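Subject: Re: [patero-residents] Changes to the health centre booking rules
To: patero-residents list

Someone wrote, in September:

> Does anyone know what is going on with the new rules at the
> Magalhães Road health centre? My mother was told she must wear
> a mask again in the waiting room and that the flu and Covid jabs
> are now by appointment only. She is 78 and doesn't use the
> internet. The notice on the door says one thing and the leaflet
> says another. Also, is the Rada Hall clinic still happening?

Yes, the Rada Hall clinic is still happening! I rang this morning and then walked down to check, so I can answer most of this, and it's better news than I expected.

The masks first. They are asking for them in the waiting room and the corridor by the treatment rooms, for as long as the winter bugs are going round. You don't need one at the chemist's hatch. There is a box by the door if you arrive without, and your mother won't be turned away. The notice on the door is the right one. The leaflet was printed before the rules changed and I've asked them to take it off the desk.

Now the jabs. At the health centre itself it is appointments only, that part is true. But at Rada Hall you can walk in, both jabs in one go if you want them, one in each arm. They have 200 doses set aside for the first session and will order more if those go. Doors open at 2 in the afternoon. There's a ramp on the car park side and plenty of chairs, and the people on the desk will fill in the form for anyone who'd like a hand with it. For your mother I'd say go there and forget about booking altogether.
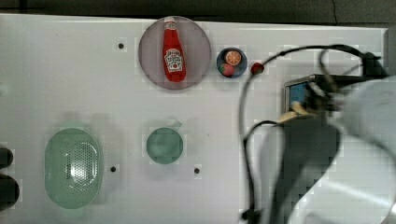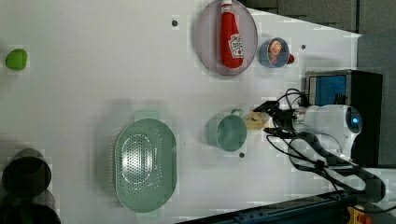
The other thing I wanted to pass on is the delivery scheme for people who are stuck indoors ill, which is starting up again and which I think is wonderful. Last winter it ran from a table in the Brevo shop and half the town never heard of it. You ring the same number as the health centre and press 3, say what you need, and a bag comes to your step, usually the same day. It's everyday stuff: bread, milk, soup, paracetamol, a bottle of ketchup like the red one lying on the plate if that is the only way the children will eat anything (it was in our house, for a whole week). You pay later, when you're better. They can fetch prescriptions as well, but not the ones you have to sign for in person, so ask when you ring.

If you test positive, or just feel rotten and have a temperature, the nurse's advice was to stay in, open a window and keep away from anyone frail until you've been properly well for a couple of days. There are free tests for people on the higher risk list. Your mother may well be on it at her age, but it depends on her other conditions and I don't want to guess. They can look it up over the phone if she is in the room with you.

One thing I couldn't find out is whether visiting hours at the cottage hospital are changing too. The person I spoke to thought not, but she wasn't sure. If anybody on the list has been up there this week, please write in!

I've got large print copies of the Rada Hall times and can drop them through doors on the Patero side of the river. Reply to me off list with a house number.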